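Home | News | Swap Shelf | Linen Room | Past Issues | Contact

LINEN ROOM NEWS – SEPTEMBER

Quick one this month, the kettle's on and the next load is already buzzing at me.

First, thank you. 433 towels came through the Humusholm linen room over the summer, which is a record by a mile. Bath, hand, a few beach ones with parrots on. We kept 374 and the other 59 went to the animal shelter as bedding, mostly the thin ones and anything bleached in patches. Rania Sqalli drove them over in two trips. She says the dogs were very polite.

Now, folding. I know, I know. But the shelves are a mess again and it's the same thing every time – four people folding four ways, stacks leaning over, someone pulls one from the middle and down it all comes. So we picked ONE fold. Moataz Benmoussa timed a few and the winner is thirds the long way, then half, then half again. Fold edge faces out on the shelf. That's it.

Hand towels are different. Half, half, done. Don't do thirds on a hand towel, it makes a little brick that won't sit flat.
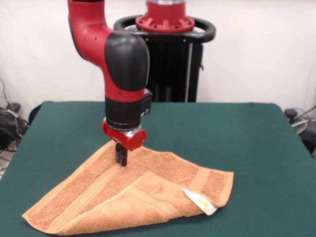 Care labels next. Please leave them on. A couple of people have been snipping them off becuase they scratch, and fair enough at home, but in here the label is how we know what goes in the hot wash. No label = guess = pink towels. Ask Ingvar Bech about the pink towels. If a label is already gone when it gets to us, put the towel on the left end of the counter and it goes in a warm wash with the other unknowns.

Same goes for anything with a woven band across it. The band shrinks before the rest does and then you get that wavy hem no fold will fix. Lower heat, take them out a bit early, pull the band straight with both hands while it's still warm. Takes two seconds. Sulastri Nair does it over the back of a chair and hers come out like new.

Fabric softener – no. Still no. It's on the door. Towels stop soaking up water and then people bring them back and say they're worn out when they are just waxy. Half a cup of white vinegar in the rinse if they feel stiff.

A few people asked about fold practice for new folks. Yes, running it again, mornings from 10:15, just turn up. Bring one towel from home if you want, or use ours. Wear sleeves you can push up.
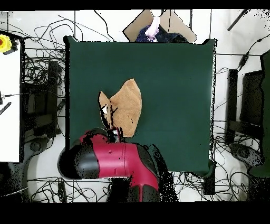 Clothes are the other thing. We're the linen room but clothes keep coming in with the sheets, and we've stopped fighting it. They get a cardboard box with the flaps open, like the one past the far side of the table with the navy things in it and something pale pink or lilac over the top. Please don't mix them into the towel bins. When a box is full it goes down the hall to the swap shelf and Rania Belhaj sorts it by size. She would like me to say, again, check the pockets. Last month she got tissues, a house key and 48 cents. The key is on the hook by the door if it's yours.

Do not tape boxes shut. We have to cut them open again and the flaps get wrecked and then the box is no good for the next lot.

Things we need:
Bath towels, any color, decent thickness
Pillowcases, always pillowcases
Sturdy boxes, medium, with all four flaps
A step stool that doesn't wobble

Things we don't need:
Curtains. We have over 101 curtains. Please stop with the curtains.
Shower mats with the rubber coming off

Shelf labels are getting redone this month so if you come in and bath sheets are where the tea towels used to be, thats why. Moataz has a drawing of the new layout taped inside the cupboard door. Top shelf is spares only, don't start a stack up there.

Drop-offs at the side door as usual, after 9 and before 4. Ring twice, the dryers are loud.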